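Home | Issues | Authors | Search | Contact
Print this article | E-mail this article

3. Materials and Methods

3.1 Storage conditions

Drinking water sold in single-serve plastic bottles may stay in a warehouse, a delivery van and a shop window before it is opened. Each of these places has its own temperature pattern, and most earlier work on taste change has used only one of them, usually a steady warm room. The present study compares three patterns on water from a single source and a single filling run. The water was drawn from the Pluvirmont spring, filled at the Nulley plant in November, and moved to the test site in closed cartons.

The cartons were split at random into three groups. Group A was kept in a dark room at a steady cool temperature. Group B was kept in a dark room at a steady warm temperature. Group C was moved between the two rooms every seven days, so that each bottle went through repeated warming and cooling. All bottles stood upright with the cap closed. Storage lasted 21 weeks for all groups, and no bottle was opened before the day on which it was tasted.

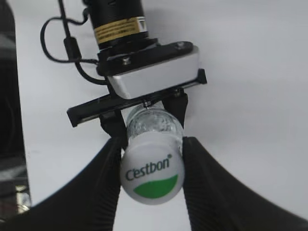

Air temperature was logged at shelf height in both rooms. The warm room showed a small rise near the heater, and cartons on that side were swapped with cartons on the door side once a week. This step was added after the first week of storage, when Yeon noticed the difference in the logs. The readings for that week are kept in the data set and were not corrected.

3.2 Closure and seal

Screw caps were left as set by the filling line. No cap was tightened or loosened by hand during storage. Any bottle with a broken tamper ring on arrival was set aside, and so was any bottle that lost weight between the first and the last weighing by more than the scale error. Weighing was done on a Stolum bench scale, which was checked against the same reference weight each morning and again at noon.

Loss of water through the wall is slow at cool temperatures but can be measured in a warm room over several months. It matters here for two reasons. First, it slightly raises the mineral content of what is left. Second, it lowers the pressure inside the bottle, and a thin wall will then draw inward. Wall shape was scored by eye on a scale from zero (no change) to three (deep fold), by two scorers who did not know the storage group. 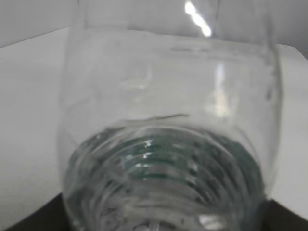 Where the two scores differed, the higher one was used. An average was considered, but the scale is coarse and the steps on it are not equal - the distance between a slight ripple and a shallow dent is much smaller than the distance between a shallow dent and a deep fold. The scores are therefore treated as ranks in all tests.

3.3 Tasting panel

Panel members were drawn from the pool kept by the Yeom tasting room and had all passed a basic screening for salt, sweet, sour and bitter. They were asked not to eat, smoke or drink coffee in the hour before a session. Water was poured into plain glass cups and brought to room temperature before serving. Each member was given sets of three cups, two from one group and one from another, and was asked to name the odd cup. Cup order was drawn at random for each member and each set.

A total of 800 sets was served over the full program. Members who could name the odd cup were then asked to choose one word for the difference from a fixed list: flat, sweet, plastic, metal, stale or other. The list was based on words collected by Min in an earlier pilot. The word "stale" gave some trouble, as members used it both for a lack of freshness and for a musty note. It was kept so that the results could be compared with the pilot.
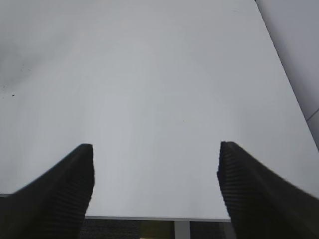
3.4 Analysis

The share of correct answers was compared with the one-third expected by chance, using a one-sided binomial test for each pair of groups. Repeat sets from the same member are not independent, and a second test was run with member as a random effect. Both results are given in Section 4. Word choices were tallied only for correct answers and are shown without a significance test.

Weight loss and wall score were compared across groups by rank. Bottles set aside under Section 3.2 were left out of every test.

Figure 1. Plan of the study. Arrows show the weekly transfer of Group C between the cool room and the warm room.

Author roles: Bit-na Min planned the panel work and wrote the text. Soo-ah Yeon ran the storage rooms and the weighing. Accepted 17 Jan 2020.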